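Notebook: bin contents and sort order
August 27, 2025. S. Urban, bench 5
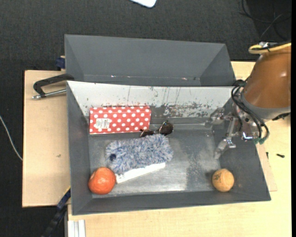 Front bin, mixed items. Rear bin looks empty.

Mixed set for the sorting-order comparison. Front bin holds the polka-dot box (red, white dots), dark sunglasses, microfiber duster, one round reddish-orange fruit and the yellow-orange ball. Box is at the rear left, long side nearly parallel to the rear wall.

Duster is the awkward item. It has no firm outline, and the glasses are partly tucked behind it. List it by material, with the cleaning things.

Label on the box is too small to read from the bench. Dalibor to copy the code into the Stornero list by hand.

Ball goes under sports, fruit under food. Hudec wants one category for all round items; not adopted. Bin volume in the April sheet is entered as 545, no unit. Check before reusing.

Open: category for the glasses.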